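Drutirar Boards > Measurement and Storage > Sorting trays for small fasteners, color or label?

bdehaan
Joined April
Posted September 5, 2021

I am reorganizing the fastener stock in a two-person repair shop and want to settle the marking scheme before I buy anything. Present state: 1,472 part numbers in the book, most of them metric machine screws, in Verstraete cabinets with a 12 mm label strip. The strip is too narrow for size, length, grade and finish on one line at a type size my eyes will accept.

Proposal is color for thread series, printed label for everything else. Six colors total. Red for coarse, blue for fine, the others for inch sizes, wood screws, washers and odds. Objections welcome.

Bart De Haan

kerfline
Six is too many. Under warm shop lighting people mix up orange with red and gray with pale green, and they do it at speed. I ran a parts counter with a color scheme for years and the returns bin was full of fine thread nuts that had gone back in with the coarse. Label everything, use a bigger strip, leave color out of it.

M_oster
Disagree with kerfline. Color is a first filter and it doesn't have to carry the whole load. The failure you describe comes from picking colors that sit too close together. Two colors that differ in lightness as well as hue will survive bad lamps and most color blindness. A dark red against a pale blue still reads as dark against light with the hue taken out.

kerfline
Then you have two classes and he has asked for six.

M_oster
Two classes where the mistake is expensive. Crossing an M10 fine nut onto a coarse bolt costs a bolt. Putting a washer in with the wood screws costs nothing.

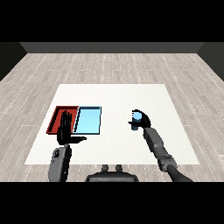 bdehaan
Thread series is the split I care about, so M_oster's argument fits my case. Coarse and fine in the same diameter get pulled for the same job and come back in the same hand. My plan was to store them by diameter, so M8 coarse sits beside M8 fine, each pair pulled out together. A red tray and a pale blue one set edge to edge like that, on a white mat, is close to what I want on the bench. Open and shallow suits me too, as I can't get a short grub screw out of a deep bin without tipping it. The labels would then go on the front rim and carry length and grade only.

tallow_and_tin
Don't put the pair edge to edge. A screw dropped on the shared rim goes either way and you won't know which. Leave a gap wide enough that a stray lands on the mat and gets checked with a gauge.

bdehaan
Fair point on the rim. The Esum drawer insert has a fixed divider, though, and I'd lose a column per drawer if I leave a gap. Will measure.

kerfline
What are you using to check pitch when something does stray? If the answer is trying it in a nut, no color scheme will help you.

bdehaan
Pitch gauge on a lanyard at each bench. Above M6 I trust it. Below that I use a go gauge in a block, tapped in both pitches where both exist.

M_oster
Stamp the block. Ours had paint in the recesses and the solvent tank took it off.

rundle
Different angle. What happens at reorder? We changed supplier to Brendska and their bins came in a blue that was nothing like the old blue. For a while we had two blues meaning the same thing and a third person who assumed they didn't. If you go with color, buy your spares in the first order.

kerfline
Which supports my position.

rundle
It supports buying spares. I still use the colors.

tallow_and_tin
Also decide now where stainless goes. Finish cuts across thread series and it will wreck a color scheme if you let it in. We keep stainless in a separate cabinet with the same layout repeated.

bdehaan
Separate cabinet for stainless, agreed. I'm dropping to two colors for coarse and fine, everything else in gray with a wider strip. Spares in the first order. Still open on the gap: the divider measures 2 mm and I don't think that is enough to catch anything, so I may cut a blank strip to sit between the pair and accept the lost column on M8 and M10 only.

kerfline
Gray with labels is what I said in the first place. M12 should get the strip too.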